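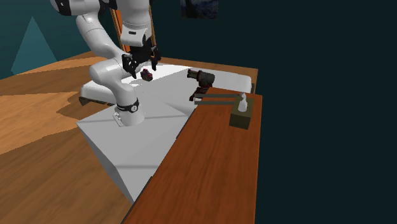
The Ollby is our all-round baseball glove, made in the Laaksonen workshop at Grurenville for players who might be at second base one week and out in left field the next. It's the glove we're asked for more than any other, and we've been fiddling with it, a lace here and a bit of padding there, for longer than we care to admit. You can have it in plain tan with lacing in tan, black or orange, and the orange is a proper cheerful one, much like the wooden frame with the two tall uprights behind the white arm in the photo. If you'd like something quieter, the black looks very smart and hides the dirt.

The pattern goes back to a glove from 1935 that Vilho Laaksonen found in his grandfather's things, flat as a pancake and still lovely to put on. We kept the deep heel and the wide thumb, and then added a good deal more padding (players throw harder now, and your palm will thank you). The pocket is medium depth, so you can get the ball out quickly for a double play and still feel safe under a high fly.
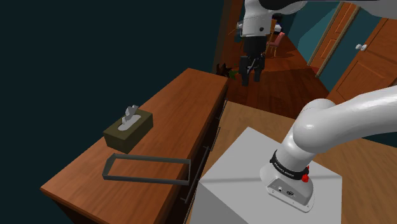
Breaking it in takes a little patience, but do please resist the oven and the hot tap! Play catch with it for 40 minutes at a time, tuck a ball in the pocket overnight with a soft strap round it, and rub in a small dab of Heleo balm when the leather starts to feel dry. Tiina Pesonen, our cutter, likes to do the palm and leave the back alone, and her own glove has lasted beautifully.

Each Ollby comes with 2 spare laces, a cloth bag and a card showing how the lacing runs through the web. Left-hand and right-hand throwers are both catered for at the same price, but do check which one you've put in your basket, as a glove for a right-handed thrower goes on the left hand, and we get a few swaps every season from people who've muddled it. We don't mind swapping at all, so long as it hasn't been out on the field.

Sizes: youth, adult standard, adult large
Leather: cowhide, tan
Lacing: tan, black or orange
Web: closed, two-piece
Care: Heleo balm, sold separately

Relacing and small repairs are done by Tyyne Tuominen, who has her bench day on Tuesday. Please allow 4 weeks, and a bit longer in October, when half the league sends its gloves in at once.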